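수공구 사용 환경 개선 과제 결과 보고
과목: 제품설계 실습
작성: Genalyn Tan
제출일: 25/07/2021

1. 과제 개요

본 과제는 교내 실습실에서 사용하는 활톱(쇠톱)의 보관, 점검, 날 교체 절차를 정리하고 작업대 표면 보호 방식을 비교하는 것을 목적으로 한다. 실습실의 기존 지침은 톱날의 규격만 명시하고 있으며, 프레임의 변형이나 장력 조정에 관한 항목이 없다. 이에 따라 점검표 초안을 작성하고, 작업대 덮개의 재질별 특성을 함께 검토하였다.

2. 대상 공구

활톱은 프레임, 손잡이, 톱날, 장력 조절부로 구성된다. 톱날은 양 끝의 구멍을 프레임의 핀에 걸어 고정하며, 나비너트 또는 손잡이 내부의 나사로 장력을 준다. 장력이 부족하면 절단 중 날이 휘어 절단면이 기울어지고, 과도하면 핀 주변에서 날이 파손된다. 날의 이는 손잡이 반대 방향, 즉 밀 때 절단되는 방향으로 장착하는 것을 원칙으로 한다.

조사 대상 목록에는 Skanero와 Marsden 두 제품군을 등록하였다. Skanero는 프레임 길이가 고정되어 있고 Marsden은 길이 조절이 가능하다. 길이 조절식은 여러 길이의 날을 사용할 수 있으나 조절부의 유격을 별도로 점검해야 한다. 유격은 날을 장착하지 않은 상태에서 프레임 양 끝을 잡고 비틀어 확인한다.

3. 작업대 및 덮개

작업대 상판의 긁힘을 줄이기 위해 천 덮개와 고무 매트를 비교하였다. 천 덮개는 인쇄 무늬가 있는 식탁보용 제품이며, 상판 앞쪽으로 늘어뜨려 사용하였다. 고무 매트는 Atora 제품을 사용하였다. 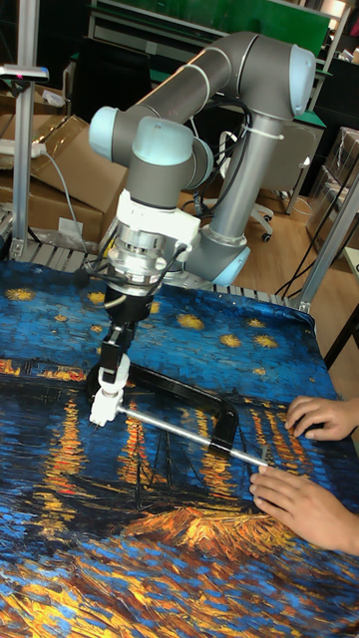
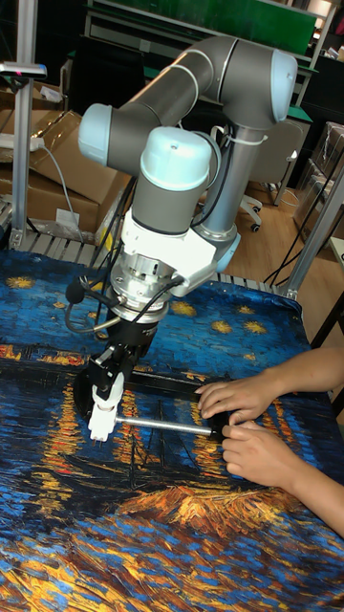
별이 있는 밤의 강 풍경이 인쇄된 천 덮개를 깐 작업대

천 덮개는 공구를 내려놓을 때의 소음과 표면 손상을 줄이는 데 적합하다. 세탁이 가능하고 교체 비용이 낮다. 반면 마찰력이 작아 절단 하중이 걸리면 상판 위에서 밀리며, 톱니가 섬유에 걸릴 수 있다. 무늬가 복잡한 천은 작은 나사나 핀을 떨어뜨렸을 때 찾기 어렵다는 점도 확인하였다. 고무 매트는 미끄럼이 적으나 절삭유가 스며들면 표면이 변색되고 금속 가루가 박혀 청소에 시간이 걸린다.

따라서 공구의 전달, 정렬, 외관 점검에는 천 덮개를 사용하고, 실제 절단은 덮개를 걷은 뒤 바이스에 공작물을 고정하여 수행하는 것으로 구분하였다. 날 교체는 부품 분실을 고려하여 무늬 없는 트레이 위에서 한다.

4. 점검 절차

점검표의 항목은 모두 10개이며, 주요 내용은 다음과 같다.

프레임: 휨, 균열, 도장 벗겨짐. 평평한 면에 눕혀 들뜸을 확인한다.
톱날: 이의 마모와 빠짐, 장착 방향, 핀 구멍의 늘어남.
장력부: 나사산 상태, 풀림 여부.
손잡이: 흔들림, 기름 오염.
보관: 날 보호 덮개 장착, 걸이 위치.

점검 1회의 소요 시간은 숙련도에 따라 차이가 있었다. 초안 단계에서 실습생이 점검표를 작성한 횟수는 총 34회이며, 이 중 기록이 누락된 2회를 제외하고 분석하였다. 누락은 모두 장력부 항목에서 발생하였다. 해당 항목의 문구가 "적정 여부"로만 되어 있어 판단 기준이 불분명했던 것으로 보인다. 수정본에서는 "손으로 눌렀을 때 날이 옆으로 휘지 않을 것"으로 변경하였다.

5. 보관 방식

기존에는 활톱을 서랍에 겹쳐 넣었다. 이 방식은 날끼리 접촉하여 이가 손상되고, 꺼낼 때 손을 다칠 위험이 있다. 개선안은 Dititz 벽걸이 패널에 프레임의 상부를 걸고 날이 벽 쪽을 향하도록 하는 것이다. 걸이 간격은 거의 25cm로 잡았으며, 길이 조절식은 프레임을 가장 짧게 줄인 상태로 건다. 패널 하단에는 교체용 날을 이의 수별로 나누어 꽂는 칸을 두었다.

6. 남은 사항

덮개의 밀림을 줄이기 위해 천 뒷면에 미끄럼 방지 망을 덧대는 방법은 아직 시험하지 않았다. 8월 중 같은 작업대에서 시험하고, 결과는 부록에 추가한다. 수정된 점검표의 누락률도 같은 기간에 다시 집계할 예정이다.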